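Flavored sweets in bags

Flavored sweets (Malay: gula berperisa) are a group of sugar confectionery made mainly from sugar, glucose syrup and flavoring. In Malaysia and in the neighboring countries they are commonly sold in sealed plastic bags, both in small grocery shops and in supermarkets. The name on the package is a general product name which tells the buyer what kind of food is inside. It is printed separately from the brand name, and usually in much smaller letters.

Composition

The base is a syrup of sugar and glucose, boiled until most of the water has left it. For hard sweets the boiling is long and the result is clear like glass. For chewy sweets the syrup is boiled less, and vegetable fat, gelatin or starch is added. Flavor, color and acid go in near the end, when the mass has cooled a little, as strong heat can drive the flavor away. The mass is then pulled or pressed into shape and cut.

Milk, fruit, mint and coffee are common flavors. Where a maker sells several kinds under one brand, the first one is often called "Original", and this word may stand on the bag without any other name of flavor.

Packaging

The bag is made of thin plastic film, printed on the outer side and closed by heat. The closing leaves a ridged strip at the end, which is often cut in a zigzag so that the bag can be torn by hand. Red, orange and yellow are popular colors for the print. Labels in two languages are usual, with Malay and English on the same line or one under the other. 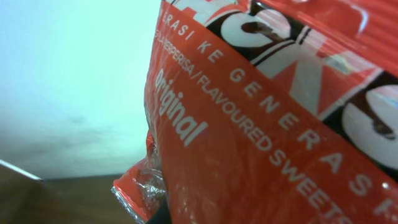
Why is each sweet often wrapped again inside the bag?
The inner wrapper keeps moisture from the air away from the sugar, so the pieces stay dry and do not stick together after the bag has been opened.

Slogans are also a regular part of the design. The phrase "generasi ke generasi" (generation to generation) and others similar to it appeal to buyers who knew the sweet in childhood and now buy it for their own children.

Small producers

Besides the large factories there are family workshops. The Halim workshop, started by two brothers, boiled its sugar in open pans and sold the sweets loose from glass jars. It changed to printed bags when Arif Chong took over the sales. Its milk sweet Kalla was packed in bags of some 900 grams for shops, and later in smaller ones for homes.

Storage

Unopened bags are kept in a cool and dry cupboard, away from the stove. An opened bag should be folded tightly and closed with a clip, or the sweets moved to a jar with a good lid. Chewy kinds become hard with time but can still be eaten if the wrapper is whole.

See also: Hard candy; Toffee; Food labeling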